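# Gridham's mural weekend is back, and this time it's bedrooms

July 6, 2020

Good news for anyone in Gridham with a tired box room and a bit of nerve: the Miah paint library has opened its shelves again, and it has more than 2,000 part-used tins to give away. 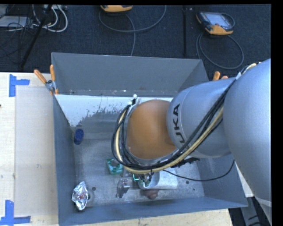
Humaira Rind would start with the ceiling. Children spend half their lives lying on the floor looking up, she told us, and a sky in two blues costs next to nothing if you don't mind odd tins.

She may well get her wish. The library is pairing 17 households with local painters for a weekend of children's bedroom murals, and the sketches we've seen are wonderful – a fox asleep over a door frame, a whole harbour running behind a bunk bed, and one very grand set of planets in mustard and grey.

Habibur Gunawardena is painting two of the rooms himself, both on Brostska Street. He likes a matt emulsion for this sort of job and asks families to have the walls washed and filled by Friday night so the first coat can go on early.

Tins can be collected from the side door on Miah Lane, two per visit. Bring your own bags and a lid opener if you have one. Whites and creams go fast, but there is a glorious amount of green.

Names for the December round, which will cover hallways and stairs, are being taken now at the Zekum café counter.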